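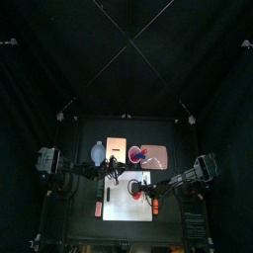 Why don't you just let the computer fix it? That was the first comment under my last post, the one where I complained that the right arm had started setting things down a finger's width from where it should. It came from a reader signing as Flatutano, and it deserves a better answer than the one I typed at midnight.

The computer would love to fix it. The computer has been fixing it for weeks, in the sense that every time something moved, I added a small correction in a settings file and went to bed. I now own a file full of small corrections, several of which are correcting each other. So over the long weekend I did the grown-up thing and set up the whole cell again from the bolts up. It is Monday, September 7, 2026, a holiday meant for resting from labor, and my knees smell like the garage floor.

A quick reminder for anyone new. The cell is called Gumon. It has two arms, one on either side of a black table inside a black enclosure, and it practices moving kitchen stuff around. Cup, bowl, sponge, cutting board. My own kitchen is now short a number of these.

I began with the clamps, because I always skip the clamps. The front ones hold the table structure down, and the left one took most of a turn before it was tight. I said a word. When two arms swing back and forth all day, the table gets a tiny shove each time, and a tiny shove times a month is a finger's width. I tightened both, put a dab of paint pen across each screw, and wrote the date in the log so I can't pretend later that I don't know when I last looked.

Then the arm bases. Power off for this, and by off I mean pulled from the wall, with the plug lying where I can see it. Each base got the torque wrench, corner to opposite corner, a little at a time. The left one was fine. The right one had a single bolt that was merely keeping its neighbors company.

Cables next. They hang off the arms in loops, and the loops have to be big enough that the wrist can turn all the way without pulling, and small enough that they don't hook a cup on the way past. There is no number for this. I moved each arm by hand through its worst poses, watched the slack, moved a tie, did it again. The loop by the right gripper still looks too generous to me, but every time I shorten it the last joint complains at full reach, so the joint wins.

The fingers came off for a wipe and a look. The pads on the right gripper were shiny, and shiny pads drop things. I had a spare set from Cisano, bought for exactly this day and then stored so carefully that finding them took longer than fitting them. If you do this yourself, clean the seat before the new pad goes on. A crumb of old glue will tip the finger just enough to make you doubt your eyesight.

Power back on, lights on the base, home both arms. Then the boring part, which is teaching the thing where the table is. I use a little script named Dong, after the noise it makes when it finishes. It walks a gripper to a set of known spots and compares where the arm thinks it is with where it ought to be. I ran it 30 times on each side with all my old corrections deleted. Deleting them felt like throwing out a drawer of mystery keys.

The left arm behaved from the first pass. The right arm was off by the same amount in the same direction every time, which is the nicest kind of wrong there is. One offset, one line in the file, done.

After that I put the kitchen stuff back and let it practice slowly, grippers low over the board, my hand near the stop button. I made it through 104 moves before I got hungry. It fumbled the sponge twice. The sponge has always been difficult.

So, Flatutano, the computer did get to fix it in the end, once I had held the table still. The old settings file ran to 347 lines. I kept a copy, in case I ever feel too good about myself.

Still on the list: the left pads, which have maybe a month in them, and a fan in the enclosure that has begun to tick. I tightened the fan's screws and it ticks faster now.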